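Browser add-on pulled after password thefts

11/29/24

A coupon add-on called Nastora has been taken out of two browser stores after researchers at Sestow found it copying saved passwords. It had been installed on roughly 79 thousand computers.
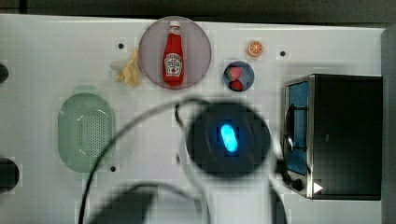 Removing it from the stores does not remove it from your machine. Open your extensions list, delete Nastora and restart the browser. Then change any passwords you had saved there, starting with email and banking. Version 5 and earlier are not affected, Sestow said.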